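The Town That Still Eats Lunch at Home

At ten minutes before noon the bakery on the main square of Laltico turns its sign around. The shoe shop does it next, then the pharmacy, and by noon you can cross the square without waiting for a single car. I came here in August to write about the church tower, which is under repair, and I stayed because of lunch.

Laltico has 384 households, and in most of them somebody cooks in the middle of the day. It is a habit that was once common in the whole valley. In the larger towns people now eat at their desks, or in the car, or they wait until the evening and eat too much. In Laltico the shops close until two, the school sends the children home, and the one factory, Redar, which makes hinges for windows, stops its line for 51 minutes. I asked several people why 51 and received several answers. The one I liked best was that the bus once needed this time to go up the hill and come back, and when the bus was canceled the schedule remained.

Radek Vrabec has worked at Redar since he finished school. He walks home every day, washes his hands in the yard and sits down at a table where the soup is already served. His wife works mornings at the post office, so on some days it is his mother who cooks, and on these days, he told me with a low voice, the soup is better. It was a clear broth with liver dumplings when I visited. After it came potatoes with dill sauce and a boiled egg, and then coffee so strong that I did not sleep well that night.

"If I eat with my family at noon, I had two days instead of one," he said. "The morning was one day. Now starts another." 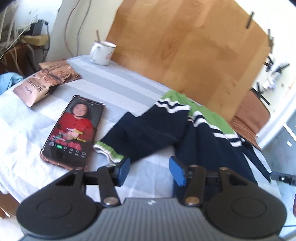 CUSTOMS & TABLE

The rules of the midday meal are not written anywhere, but a guest learns them quickly. You do not ring the bell of a neighbor between noon and one. You do not call by telephone, except if somebody is ill. You take bread with the hand and never with the fork. The tablecloth is changed when there is a guest, and it is polite to say that it was not necessary.

Kyriaki Politis did not know these rules when she moved here from the coast to marry. In her first month she went to the neighbors at half past twelve to borrow a ladder. They gave her the ladder, she remembers, and also a plate of noodles with poppy seeds, and they did not speak about it again. At home she was used to eating at three, with the shutters closed, and for a year her stomach refused to understand the clock of her husband. Today she runs Lolleo, a small eating place behind the church, with 5 tables and one dish per day. She opens it for people who have no one to cook for them: widowers, two teachers, the men who repair the tower.

On the day I ate there the dish was stuffed peppers. She makes them with rice and mint, as her grandmother did, and the older guests complained about the mint for a long time. Then one summer she left it out and they complained about that.

It would be wrong to paint everything in pink color. The long pause is difficult for people who work in the city and can shop only at noon. The family Dvořáček, who have the hardware store, tried last year to stay open through the pause. They sold a few screws and one bucket, and after a few weeks they also closed. The school is discussing a canteen, and younger parents are mostly in favor. At the town meeting 209 people signed a paper asking to keep the pause as it is, and the mayor has promised to decide before winter.

Before I left, Radek's mother gave me a jar of the dill sauce, wrapped in newspaper. She wanted to know what I eat at noon in my own town. I told her a sandwich, usually. She went back into the kitchen and brought a second jar.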